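**29/05/2023**

Okay so I finally went to one of the county hearings about the bus depot, after complaining about it on here for most of the spring, and I have thoughts. Too many thoughts! Get a coffee.

If you're new: the old Lévesque depot in Jimbridge has been used as a family shelter since the rents went bonkers, and the county wants to shut it and send everyone over to Flirnerham, where there's a former college dorm with real bedrooms and doors that lock. On paper I like that. The depot was never meant for people to sleep in. The heating is either off or tropical, and the bathrooms are down a corridor that I wouldn't want to walk at 2 a.m. with a four-year-old.

But Flirnerham is 87 minutes away on the bus, with a change at Vornwood, and the last connection goes before most restaurant shifts end. I know this bus. I took it for a whole winter when my car died (RIP, little green hatchback) and I can tell you the shelter at the Vornwood stop has one wall. One!

So the question everybody kept circling at the hearing was school. The kids at the depot go to school in Jimbridge. Some of them have only just stopped being the new kid. The county says they can stay enrolled where they are and a van will bring them in, and then a man in the second row asked how many vans, and there was a lot of paper shuffling, and the answer was that it's "under review." You could feel the room sag a bit.

Then they put up the slide with the money on it. The monthly cost per family at the depot is $1128, and the dorm comes in lower, although the transportation wasn't included in the dorm number (I asked! my voice went all wobbly but I asked!). The woman presenting was really nice about it and said she'd find out and email me. She wrote my address on the back of her hand, so we'll see.

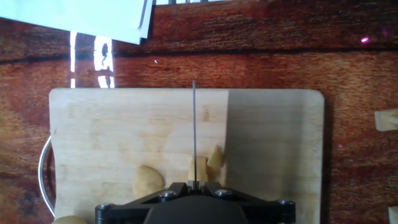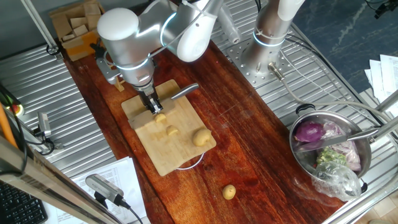

Anyway, the person I most want to tell you about is Lucie Fraser. She lived at the depot with her two boys until last fall and now rents a place over the dry cleaner. She got up with no notes at all and talked about mail. Just mail! She said when you move you lose your letters for weeks, and the letters are your benefits appointment, your court date, the thing from the doctor. She missed an appointment because the notice went to her old address, and sorting that out took her longer than finding the apartment did. I'd never once thought about mail. I went home and looked at the pile of junk flyers on my own hall table and felt pretty sheepish.

What she asked for was so small, too. She wants the families to be able to keep a Jimbridge mailing address for six months after they go, at the library or the town hall or wherever. It doesn't need a building or a grant. The county folks wrote it down, and one of them underlined it, which I'm choosing to be cheerful about.

Not everyone was on the same page, and I don't want to pretend they were. A couple who live behind the depot said they've had trash in their yard and shouting at night, and they've been asking for a fence since forever. I believe them. I also think a fence would have been a lot cheaper than moving the whole operation to another town, but what do I know, I sell curtains.

There was one guy who said people ought to go "back where they came from," and somebody behind me said "Tim, most of them are from Jimbridge," and he sat down.

So where are we now? Over 500 people have signed the letter asking the county to hold off until the van situation is settled, and it's still open if you want to add your name. Paper copies are at the library desk and at the bakery next to my shop. You do have to live in the county, sorry to my lovely out-of-state readers (hi, Mom).

The next hearing is in June, same room, and they're supposed to vote at that one. You get 3 minutes if you want to speak and you have to put your name on the sheet by the door before it starts. I didn't know that and had to squeeze in at the end. Also bring a sweater, the air conditioning in there is brutal.

I'll post the transportation number when I get it. If I haven't heard by the end of the week I'm calling her.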